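Ekmont Family Stays
Progress report to the Woreck Fund, second period
September 3, 2020
Prepared by Mi-kyung Cho, with notes from Driss Alaoui and Adesuwa Ezeani

Dear Erdal,

I'm so glad to be writing this one! When I sent you the January report we had a waiting list, a half-finished booking form and a lot of hope, and I think I used the word "soon" far too often. We've now had families on vacation. Real ones, with sand in the car and too many bags of chips. It hasn't gone the way the plan said it would (spring took care of that) but there is plenty to tell you.

Where we are

The grant was meant to send 30 families on a short break of three or four nights between May and October. We lost May and most of June completely. The first family went to the lake in the last week of June, and as of today 20 families have been away and come home again. The remaining ten are all matched to a place and a set of dates, and eight of those have paid their deposit. If the cottages stay open we'll finish the full number before the end of October, which I would not have dared to promise you in April.

In total 66 people have traveled so far, counting the babies. The youngest was eleven weeks old and the oldest was a great-grandmother who told Adesuwa that her last trip away had been her honeymoon.

What changed from the plan

The original idea was vouchers. Families would get a card and could spend it at any of the hotels or campgrounds on our list. We liked that because it left the choosing to them, and choosing is half the fun of a vacation. But by the middle of spring most of the hotels had closed or were only taking guests on business, and the card company was slow about refunds. Driss spent what felt like a whole month on the phone with them. We did get all the money back in the end.

So we switched to booking directly with three small owners. Rurico has the lakeside cottages, Kwak is the guesthouse out past the orchards, and the third is a farm with two rental rooms over the old dairy. All three gave us weeknight rates on weekends, and Kwak threw in breakfast without our asking. Families still pick between the three, and they can turn down dates that don't suit them. You approved this change by email and I've put a copy with the receipts.

I was worried people would be disappointed with a shorter list of places. They weren't, or if they were they were very nice about it! What they did ask for was more information before the trip. Is there a bathtub or only a shower? Can you walk to a store? Is there somewhere to dry wet towels? Adesuwa now calls each family a week ahead and goes through all of that, and she has turned the most common questions into a two-page sheet. It has a hand-drawn map of the lake on the back. The kids love the map.

Money

We're under budget on lodging and over on travel. Bus service to the lake was cut for the summer, so we've paid for gas or rides for most of the families who don't have a car. The travel line is overspent by $1,731 and the lodging line has more than enough left to cover it. I'd like your okay to move that amount across. The full table is in the attached sheet, and Soon-im Kang has been through it twice.

Groceries have been a nice surprise. We had set aside a small sum per family for a first-night box (pasta, sauce, fruit, milk, coffee, cookies), and a store near the cottages sold us everything at cost. We used the difference on rain ponchos in July, when it rained for nine days straight, and one family still sent us a photo of all five of them in the lake in their ponchos. I have it taped up over my desk.

What families told us

We send a short note home with a stamped envelope, and so far 14 have come back. The questions are simple and people write whatever they like. A few lines I keep going back to:

"My son learned to skip a stone and now I can't get him away from any puddle."

"I slept until nine. NINE."

"The beds were good and the kids didn't fight over the top bunk because there wasn't one."

"We would have liked one more night. Four is when you start to relax."

The last one came up in several notes in different words. I don't think we can change it this year, but I would love to talk about it for next year. Fewer families for longer, or the same number with a bit more money? I go back and forth. Driss is firmly for longer stays, and Adesuwa has the waiting list in front of her every morning and feels the other way.

There were complaints too. Two families found the guesthouse too quiet for teenagers, and one arrived to find that the key code had been changed, so they sat in the parking lot for over an hour. The owner was mortified. We now check the code ourselves on the morning of each arrival and text it over.

Still to do

Ten more trips, with the last one leaving in the third week of October. The rooms at the farm close at the end of September, so anyone who wanted those goes first. Soon-im is collecting the last of the mileage slips, and if you know anybody who enjoys reading other people's handwriting, please send them our way.

We also want to hold a small get-together for the families when that's possible again. Several have asked if they can meet the others who stayed in the same cottage. There's a guest book in each place, and they've been reading each other's entries and leaving tips on where to find the best blackberries.

The final report will reach you by the date in the agreement, with the receipts and the rest of the notes. Please call if the travel question needs more from us, and please do come out to the lake if you can get away for a day. The coffee at Rurico's office is terrible and the view is wonderful.

With warm thanks from all of us,

Mi-kyung Cho
Ekmont Family Stays 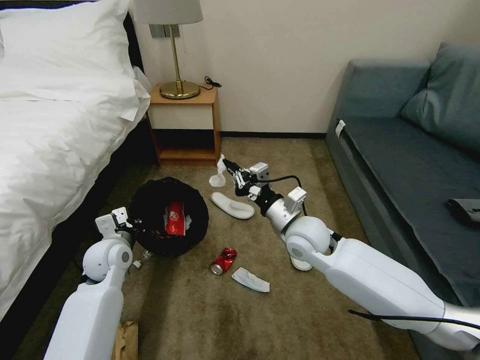 Bedroom with a white duvet and beige carpet.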